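Ticket 161
Opened by: Kittipong Sombatkul
Assigned: Fenna Leemans
Opened: Jun 28, 2023
Subject: handheld gripper, width reading sticks open, tidy-up task
Status: open

Width value freezes at 67 partway thru a take. Fingers close fine by hand, log says they never moved. Happened on 9 takes so far, all bedroom site, all small-item-into-tray. Power cycle clears it, then it's back. Need this sorted before I record any more, the bad takes look normal until you open the log.

Tried: new cable, older firmware, re-zero with fingers fully open. No change. Pivot screws snug, didn't touch the pads.
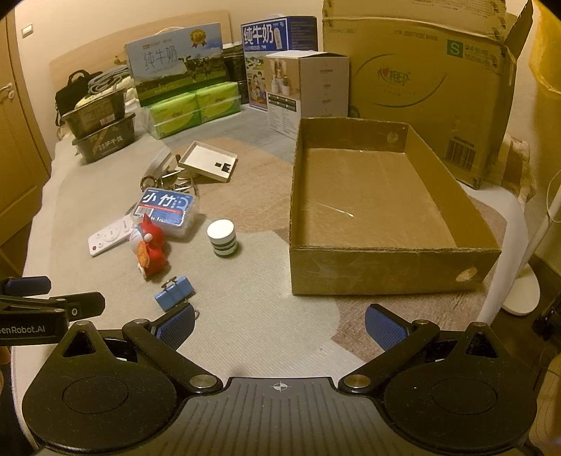
Bedroom site, tray task. Fingers open over the mat, tray to the right.

Fenna: pulled take 118. Freeze starts right as the fingers begin to close, not at a random time. Smells like the encoder connector, not software. Can you wiggle the lead while watching the live value? Dont re-zero again first, it wipes the offset I want to see.

Kittipong: wiggled. Drops out every time I push the lead toward the handle. Value jumps, then sticks at 67 again.

Fenna: ok, connector. Stop using that unit, tag it. Mark the 9 takes bad in Nunano, leave teh files where they are. Replacement lead requested from Skilholm, no ship date yet. Keeping this open till it's fitted and re-tested.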